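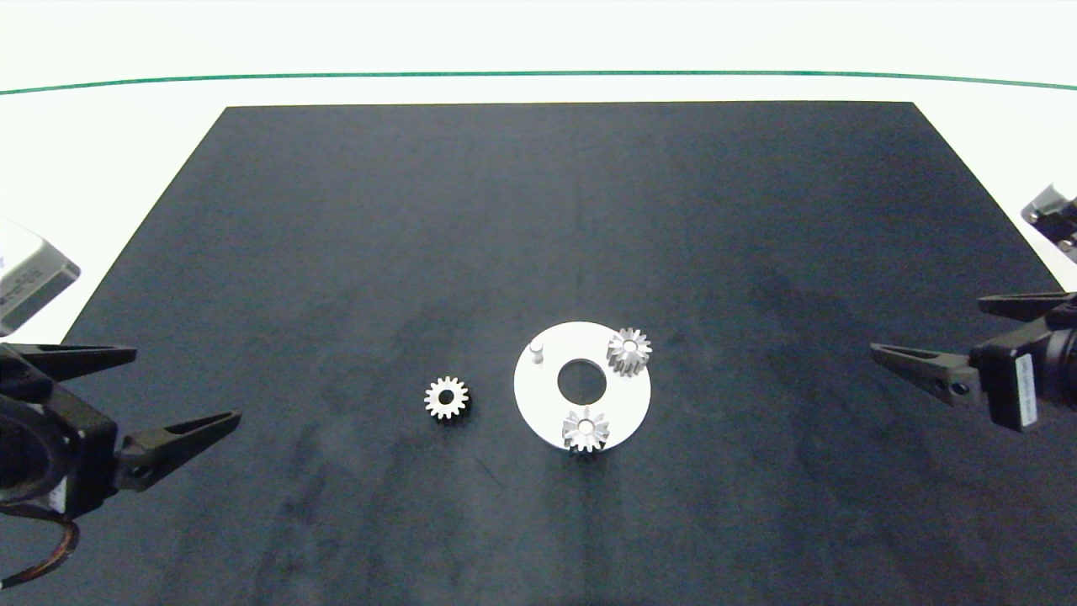 Section 1. Entrances, Stairs and Corridors

Stundgate Community Workshop and Hall - Annual Safety Inspection
Inspector: Imelda Ocampo
Accompanied by: Pascual Henríquez, building manager
Inspection month: May

Each item is marked Satisfactory, Needs Attention or Not Inspected. Comments are those of the inspector unless initialed otherwise.

1.1 Main entrance doors open fully and close without force.
Satisfactory. The closer on the left door was adjusted during the visit.

1.2 Stair treads sound, nosings fixed.
Needs Attention. The nosing on the fourth tread of the rear stair is lifting at the wall side. Refasten before the stair is used for evening classes.

1.3 Handrails secure on both sides.
Satisfactory.

1.4 Corridors clear to full width.
Needs Attention. Folding chairs were stacked opposite the coat hooks. The same comment appears in the previous report. Chairs are to be kept in the store under the stage, and the hall users' agreement should say so.

Section 2. Fire Safety

2.1 Extinguishers in place, tagged and within service date.
Satisfactory, with one exception. The extinguisher by the kitchen hatch has no legible tag. Treat it as out of date until the service contractor confirms otherwise.

2.2 Exit signs lit.
Satisfactory. All signs stayed lit when the normal lighting circuit was switched off.

2.3 Fire doors close onto their latches.
Needs Attention. The door between the lobby and the workshop catches on the floor and stops short of the latch. It should be rehung, not planed. Planing the bottom edge would leave too large a gap.

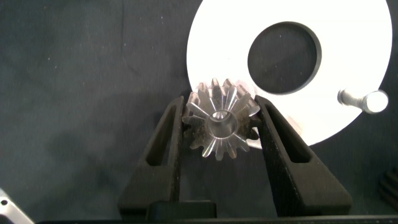 The same door is missing one of its three hinge screws on the lower leaf, and the repair should cover both faults in a single visit. Until then the door must not be wedged open at any time, including during deliveries.

2.4 Evacuation plan posted and current.
Needs Attention. The plan in the lobby still shows the old side gate as an assembly point. Replace it with the version approved by Raili Leinonen.

2.5 Drill held within the past year.
Satisfactory. The log records that the building was cleared with 44 people present.

Section 3. Electrical

3.1 Distribution board accessible and labeled.
Needs Attention. Circuit 13 is labeled "spare" but supplies the outside lamp. Correct the label.

3.2 Portable appliances tested.
Satisfactory. The kettle in the upstairs office has been withdrawn and its plug removed.

3.3 Extension cords in good condition, not joined end to end.
Needs Attention. Two cords were joined behind the stage to reach the sound desk.

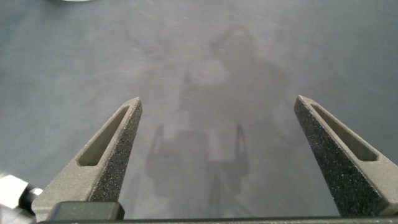 A permanent outlet on the rear wall would remove the need for either cord. Mr. Henríquez has asked for a quotation and will forward it to the Britdale office. In the meantime, one cord of the correct length may be used, fully unwound and secured along the wall.

3.4 Outdoor outlets covered and protected.
Satisfactory.

Section 4. Kitchen and Washrooms

4.1 Hot water temperature controlled at hand basins.
Satisfactory.

4.2 Floors even and free of loose tiles.
Needs Attention. One tile in front of the sink rocks underfoot.

4.3 First aid kit complete and in date.
Needs Attention. Eye wash expired. Aino Turunen will restock the kit and sign the card inside the lid.

4.4 Cleaning products locked away.
Satisfactory.
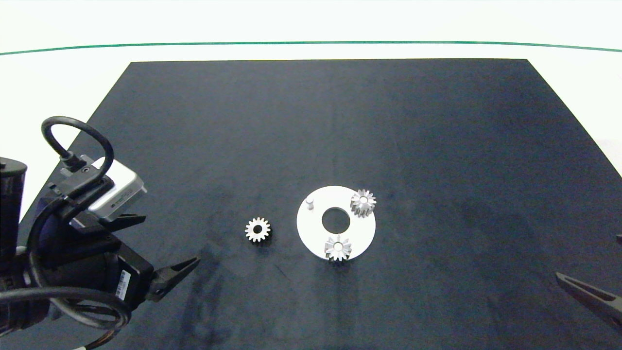
Page last changed: May, 2:15 p.m.

Section 5. Follow-up

Items 1.2 and 2.3 are to be completed first. Written confirmation should reach the inspector within 24 days of this report - a telephone call will not be accepted as confirmation. All other items marked Needs Attention may be dealt with under routine maintenance.

Section 4 was amended after a query from Makis Mavromatis about the washroom floor. The loose tile is in the kitchen only, and item 4.2 stands as written.

Copies of this checklist are held in the lobby binder and at the Britdale office. Earlier reports may be requested from the building manager.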